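About Tresitz

Tresitz is a training kitchen teaching adults and school leavers the safe use of small household appliances. It was founded by Grethe Lund and is run from one building in Hedegaard. Courses last 12 weeks and start in January. The fee is 246 per person, materials included.

Teaching is done at countertop height on standard domestic models with manual controls. Unit 1 covers loading: choice of plate, centring on the turntable and clearance to the cavity walls. Play food is used until the learner has passed the loading check.

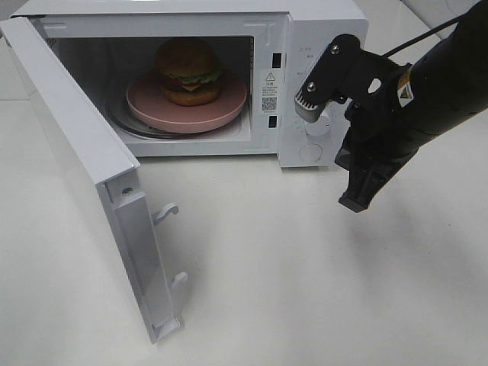
Unit 1: toy hamburger on a pink plate, door open.

Unit 2 covers cleaning and reassembly. Learners lift out the glass tray, wipe the cavity floor, locate the drive coupling and refit the tray so that it sits level. The door and the latch slots are wiped with a damp cloth only. Warning labels are left in place. Power and timer settings follow in Unit 3, where each learner completes 30 timed exercises.
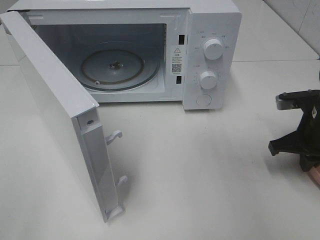
Inger Arnardóttir writes that Unit 2 should come first, as her group kept refitting the tray off the coupling and had to go back over it before they could load anything. The order of units is under review.

Assessment is practical. The pass mark is 50 points. Enquiries about places should be sent to Steinar Eyvindsson at the Tresitz office.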